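Residents' Newsletter: Shared Rooms and Furnishings

Wooden Tabletops in the Veswood Common Rooms: Care and Use

The refurbishment of the common rooms at Veswood House was completed in September, and the rooms on the garden side are again open to all residents. The House office has received several inquiries regarding the care of the new worktables, and the following guidance has been prepared in response.

The tables were supplied by Grolter under the furnishing agreement approved in the spring. The total cost of the agreement was $2,799, of which $1,112 was spent on the tables and $711 on shelving and raised stands. The remainder covered delivery, fitting, and the removal of the old furniture. Residents who wish to see the itemized account may request a copy at the office during normal hours.

The tops are pale wood with a smooth finish, and the grain differs noticeably from one table to the next. Variation of this kind is natural and should not be reported as damage.
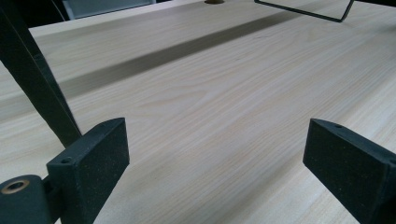
Routine cleaning requires only a soft cloth, lightly dampened with plain water and passed along the grain. The surface should then be dried with a second cloth. Scouring pads, bleach, and spray polishes are not to be used on any of the tables. Spills should be wiped up at once, and hot dishes must be set on the mats kept in the drawer beside the door. Tables are not to be dragged. When a table must be moved, two people should lift it, one at each end.

Strong sun will alter the color of pale wood over time, and articles left in one position may leave a lighter or darker patch. Residents are asked to clear the tables at the end of each session. The blinds in the Morais Room may be lowered at any hour.

Raised stands may be placed on the tables to provide a second level. Their dark tops are suitable for books, papers, and light equipment, and the space underneath may be used for jars and other upright containers. Stands should be lifted into position and set down gently, as the feet of the metal legs can mark the wood. Containers should be closed before they are placed under a stand, and their bases should be clean and dry.
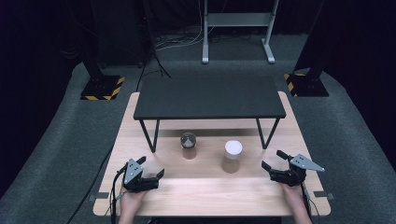 May jars and containers be left under a stand overnight?
Containers must be removed when the session ends and returned to the cupboard or taken home. Items found on the tables after closing will be held at the office for collection.

Scratches, rings, and loose fittings should be entered in the maintenance book, with the number of the table. Repairs to the wood are carried out by Posberg, and residents are asked not to sand or oil the surfaces themselves. The maintenance desk may be reached at extension 335.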